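Shared Rooms Check: Bins, Liners, Floors and Walls
Urquhart House, Walport. Ground floor, with comments

I do love a bin round! You learn more about a building from its wastebaskets than from any meeting, and the ground floor has come on so much that I've written longer comments than usual. Marks are OK, WATCH or FIX.

1. Way in and out clear of boxes and bags: OK
2. Door closes fully by itself: WATCH. It gets there, but slowly. Hinge oil, please, before anyone starts wedging it.
3. Lights working: OK
4. Carpet joins flat, no lifted edges: OK
5. Bin in each room, with a liner: OK, see comments

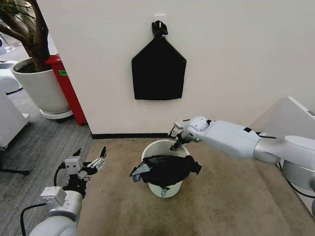
Liners first, as they're my favourite part. The old square bins split a bag nearly every week, and the round ones are so much kinder to them. What I look for is a bag that comes right over the rim, with spare all the way round, so it can't slide down when somebody drops in a heavy lunch. The white bin in the middle of the floor has black plastic bulging out over both sides, which is a generous amount of overlap. Do tuck the bulk of it down afterwards, though, or the first apple core ends up sitting on a fold. I'd also like a knot taken in any liner that's too big for its bin (a small one at the side is plenty).

6. Liner opened out before fitting: OK
7. Liner free of holes and splits: OK on the ones I tried
8. Spare liners in the cupboard: FIX. We're down to 15. A box of 200 is on the list for the Fullville order.

Comment on 6: shake it, then get the mouth properly wide before it goes anywhere near the bin. Trapped air is what makes a liner puff up and pop off the rim. If the plastic clings, rub the edge between finger and thumb and it will give in eventually.
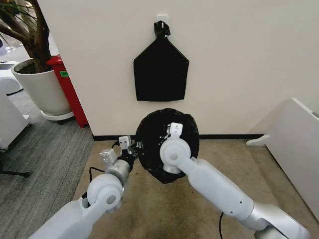
NEDSTEAD, July

Same list, upstairs rooms at our sister building, and very good going. We got through 2,321 liners here last year against 2,839 the year before, and I put that down to people emptying a bin only when it needs it. Well done, Nedstead!

9. Wall hooks firm: OK. I gave each a gentle tug and none of them moved. Stick-on hooks are fine for light things such as an empty bag. Coats belong on the rail.
10. Nothing hung over a socket or switch: OK
11. Bins kept clear of heaters: WATCH. One had crept up to the radiator in the end room. Moved it back a good stride.
12. Full bags tied and taken down the same day: OK
13. Bags carried by the neck, never hugged: OK, and a special cheer for this one, as a stray bit of broken glass can come straight through thin plastic.
14. Bin washed and dried before relining: WATCH. Two had a sticky ring at the bottom. Warm water and a drop of washing-up liquid will shift it. 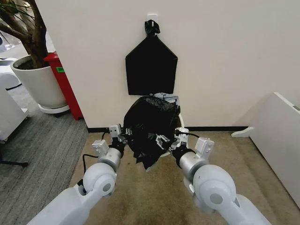 Items 6 and 9: black liner at what looks like a bin rim, with a black bag on the white stick-on hook above.

15. Loose ends of liners kept off the floor: WATCH. A long tail of plastic is easy to catch with a shoe, so fold it under.

To do before the next round: oil the door, order the liners, wash the two sticky bins. I'll be back on a Sunday when it's quiet, and I'll bring the good gloves.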